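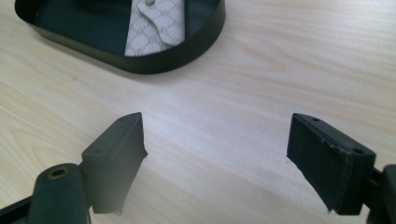 Avholm Public Library to Open Renovated Reading Rooms and Extend Evening Hours

AVHOLM, 2019-10-24 – The Avholm Public Library will reopen its second-floor reading rooms in February, following the first full renovation of that level since the building was enlarged. The project adds 54 seats for readers, restores the original windows on the north side, and moves the local history collection out of storage and back onto open shelves.

The second floor closed to the public this spring after an inspection found that the heating and electrical systems needed to be replaced. The library board voted to carry out the wider renovation at the same time, so that the floor would have to be closed only once. Lending services, the children's department and the newspaper room on the first floor have stayed open throughout, and will continue to do so until the work is finished.

"Readers have been patient with us through a noisy summer," the library said in a statement. "The new rooms were planned with the people who use them most, and we look forward to having them back upstairs."

What will change

The former periodicals hall will become the main reading room, with long shared tables, individual lamps and power outlets at each place. A smaller room across the landing, used for the past several years to hold surplus furniture, will be set aside for silent study. Telephone calls and group work will not be permitted there.

Four meeting rooms will be available for tutoring, club meetings and small classes. Residents with a valid library card may reserve a room without charge for up to two hours at a time. Reservations will be accepted at the front desk and by telephone; an online reservation page will follow later in the year.

The local history collection, which includes 1,659 bound volumes, maps and town directories, will occupy the east end of the floor. Most of these items have been available only by written request since the collection was moved to the basement. Under the new arrangement, readers may take directories, printed town reports and published family histories directly from the shelf. Fragile maps and handwritten records will still be brought out by staff and must be used at the supervised desk.

The elevator has been refitted and now stops at all public levels, including the lower lecture room. Door openings on the second floor have been widened, and two of the long tables will be adjustable in height.

Design and construction

The renovation was designed by Plorneo, an architecture practice that has previously worked on the Avholm town offices. Construction is being carried out by Skivel. Interior painting is complete on the east side of the building, and flooring is being laid in the main reading room. Shelving is scheduled for delivery before the end of the year.

The oak reference desk made for the library's opening has been repaired and will return to its place at the head of the stairs. Several of the original chairs were found to be beyond repair, and the sound parts have been used to mend others from the same set.

The windows on the north side had been covered by storage cabinets for many years. Their frames have been stripped, repaired and fitted with new glass, and the cabinets will not be reinstalled.

Funding

The work is paid for by the town's capital budget, together with a gift from the Kang Fund for Reading, which supports libraries in the region. The Kang gift covers the furnishing of the silent study room and the rebinding of the most heavily used directories in the local history collection. No increase in library fees is planned as a result of the project.

Extended hours

When the second floor reopens, the library will stay open until 9 p.m. on four evenings each week during the school year. The schedule will be posted at both entrances and printed in the winter program guide. Summer hours will remain as they are now. The book return on the parking lot side is open at all times and is not affected by construction.

Temporary arrangements

Until the reopening, a limited number of study seats are available in the lower lecture room whenever it is not in use for a public program. Readers who need material from the local history collection should submit a request at least two working days in advance. Requests for maps may take longer while the flat files are being moved.

The side entrance will be closed from time to time for deliveries. Visitors are asked to use the main entrance and to follow the posted signs. Bicycle racks have been moved to the front lawn for the duration of the work.

About the Avholm Public Library

The Avholm Public Library serves residents of the town and the surrounding rural district. It offers lending and reference services, programs for children and adults, home delivery for readers unable to visit in person, and a local history collection open to all. Library cards are free to residents.

Press inquiries may be directed to the administrative office of the Avholm Public Library during regular business hours. Floor plans of the renovated rooms are available on request.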